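15 Jul 2024

Right, the robot kitchen question again, quickly, before I have to go out.

Third person this month asked me if they should wait for a machine that cooks before they redo their kitchen. No. Redo your kitchen. I've been following this stuff since my Stotatico column days and the answer hasn't moved much. Can a machine do household chores yet? Some. Bits. On a good day, with the right plate in the right place.

People get fooled by the wrong things. A backflip looks hard and a sandwich looks easy. So you see the backflip and think, well, lunch must be sorted. Lunch isn't sorted. Lunch is horrible. Bread that squashes, tomato that slides, and lettuce, which is a different shape every time and tears if you look at it funny.

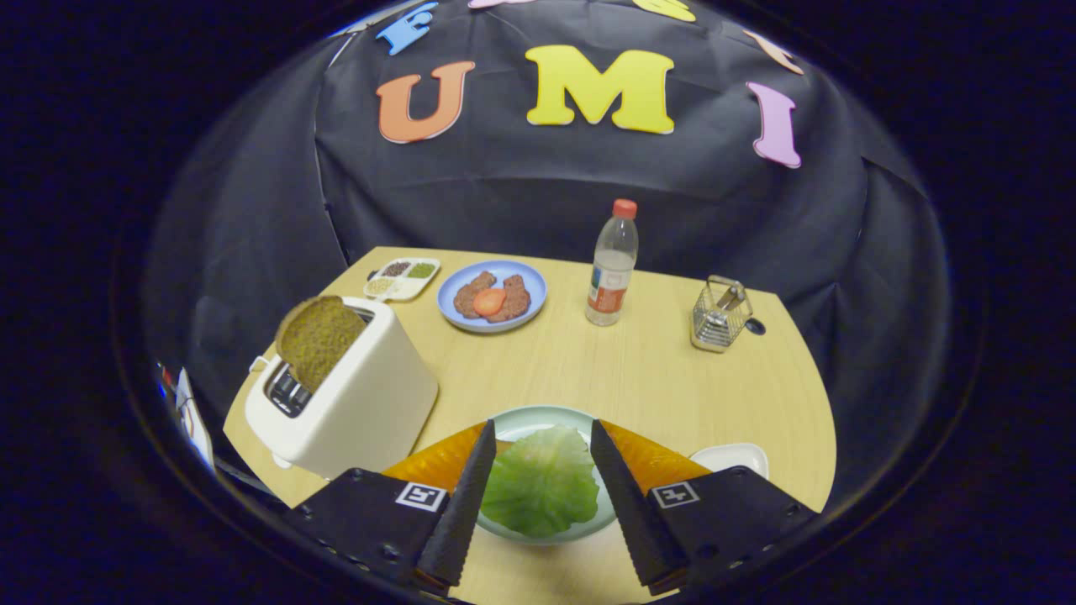
Lettuce is my test now. Forget the hoovering, forget the folding video everybody shares. Can it pick up one leaf, one, put it on a slice of toast, then put a patty on top without the whole lot going over the side? And do it again with a leaf from a different lettuce? I can do that half asleep with the radio on. Pirjo Tuominen, who I argue with about this most weeks, says I'm being unfair, a leaf is the worst case and most chores are boxes and bottles. Fair enough. But my kitchen is mostly worst cases. Wet cloth. Cling film. The drawer that sticks.

She sent me the Kullow figures in March to shut me up. 1538 attempts at making up a plate, 303 of them finished with no help from a person. I read that twice. That's almost one in five and she thinks it's brilliant, and you know what, as engineering it probably is. As a thing to have in my house it means four dinners out of five I'm standing there with a spatula anyway.

Shop floors are a differnt story and I'll give her that one. Ketance run 110 arms moving trays and nobody calls it news. Same tray, same height, same spot, all day. Lovely. But that's a building arranged to suit the machine, and I'm not rearranging my flat so an arm can find the ketchup.

What does give me some hope is the soft fingers. The old hard grippers treated food like bolts. Something that gives a bit when it touches a leaf, that makes sense to me, it's closer to how a hand works. And people showing the thing how, over and over, with the same sort of fingers, instead of trying to write down rules for lettuce. You can't write down rules for lettuce. I tried once for a talk at Leclerc and gave up on the second page.

So, ten years? Pirjo says four. We have a lunch riding on it, loser makes the sandwiches by hand. Meanwhile buy the decent worktop, and get a dishwasher if you havent got one. Mine cost £638 and it has never once dropped a tomato.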